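The drawer of dead phones

Most homes have one. Why is it so hard to empty?
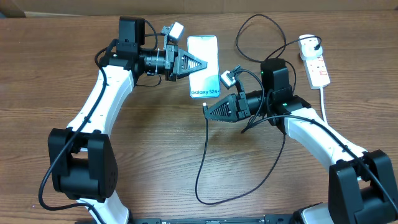

A Galaxy S24+ box on a wood-grain tabletop. Plenty of us hang on to the packaging long after the phone.

Second drawer down, left of the stove. That's where it is in Lena Szczepańska's kitchen in Plusau. Takeout menus on top, then batteries, then the phones. A flip phone with no back. Two slabs with spiderweb glass. One in a sock.

"The sock one has my mother's voice on it," she says. "I think. I can't get it to turn on."

She has moved apartments three times with that drawer. Tips it into a shoebox, tapes the shoebox, tips it back out at the other end. Never once opened the tape in between to sort anything. She did throw out a perfectly good toaster on the last move and still brings it up.

I went looking for people with a drawer and it took no looking at all. Asked at the bus stop. Asked my dentist. My own drawer is a closet shelf, and I'm not going to describe it in print.

What people keep, and what they say about it

The stories bunch up. There's the backup phone, kept in case the new one goes in a lake. Usually it can't hold a charge past breakfast, and the person knows that. There's the money phone, the one that was going to be sold. It was worth something in the first month, then a little less, and then the listing never got written becuase the charger was missing.

And there are the phones with somebody on them.

Henryk Pietrzak drove a bread route in Brornberg for most of his working life and has kept every phone the job gave him. He lined them up on the counter for me, oldest first. Texts from his wife on nearly all of them. Milk. Call your brother. Where are you. She died four years ago, in May, and he doesn't charge them up to read. "I know what they say. They say milk."

He won't hand them in anywhere. He was polite about it, and moved on to whether I wanted soup.

I did want soup. Barley.

The repair counter

Zbigniew Krajewska has run a repair stall under the stairs of the Brornberg indoor market for 20 years. Stool, lamp, magnifier on an arm, a radio that only gets one station. He fixes screens all day and charges 59 dollars for what he calls a rescue, where he tries to bring an old phone up long enough to copy whatever is on it. No luck, no charge.

Monday mornings are rescues. People clean on Sunday, he says, and they find things.

His view is that most folks don't want the phone, they want about eleven pictures and one voicemail. Get those onto something else and the phone goes in the bin the same afternoon. He's watched it happen at the counter. A woman waited two weeks for a battery part, got her photos, and left the phone sitting there. Didn't even look back at it. He ran after her with it and she said oh, no, keep it.

Other customers go the opposite way. They get the pictures, put the phone back in the bag, thank him, take it home.

He does have rules. A swollen battery goes straight in the sand bucket by the door and no argument. If the back of your phone is lifting or the screen is bulging, don't charge it, don't poke it, don't mail it. Call your local waste office and ask where to bring it. And if you've forgotten the passcode he can't help, so write it down now, tonight, while you still know it. On paper. Inside the drawer is fine by him.

Boxes, too

Then there's the packaging. I hadn't planned on packaging but it kept coming up. Folks who'd tossed the phone years back still had the box. Nice stiff lid, slides off slow. Seems wrong to flatten it.

Bogumił Kołodziej has his on a shelf in the garage in Plusau and they are all in use. Drill bits. Picture hooks. Seeds, labeled in pencil. One has baby teeth in it, he found out while showing me, and the two of us stood there a second. He put the lid back and said that one should probably go in the house.

His daughter wants the shelf cleared. He asked her where she plans on keeping the drill bits. They've had this conversation before.

A Saturday in the gym

Plusau tried doing somthing about all this last spring. The school gym, folding tables, a sign on the road. Witold Czarnecka, who teaches shop there, set it up after a student asked him what was inside a battery and he couldn't give an answer he liked. They expected a couple of boxes' worth. They took in 165 phones before lunch, plus cords by the armful, plus a bread machine.

The line was slow. That was the part he hadn't figured on. People got to the table and wanted to talk. This one went to Greece with me. This one I got fired on. A man in a Roman Plumbing jacket held his up, put it in the tub, walked to the door, came back, took it out of the tub and left.

Czarnecka let him. There was a pen and a stack of index cards on the second table after that, so you could write down what the phone was before you dropped it in. He kept the cards. They're in a drawer in the shop room, naturally.

If you want to start

Small stuff, from the people above and a few others. Pick one phone, the easy one, the one you never liked. Charge it on a plate or tile where you can see it, and only if the battery looks flat and normal. Copy what you want off it. Sign out of your accounts, then run the factory reset, then take out the little SIM tray and check for a memory card as well. Folks forget the card. Ask your town or the store where you bought it about drop-off, and ask what happens to it afterward.

Leave the hard one for last, or leave it alone.

Szczepańska took the sock phone to Krajewska's stall a few weeks after we first talked. It needed a charging port, and he had one off a parts phone from around 2000-and-something, wrong model, close enough to try. Took him until closing. There was a voicemail on it, nineteen seconds, and it was her aunt asking about a casserole dish.

She had him copy it anyway. The mother one might be on the flip phone. She's going back Monday.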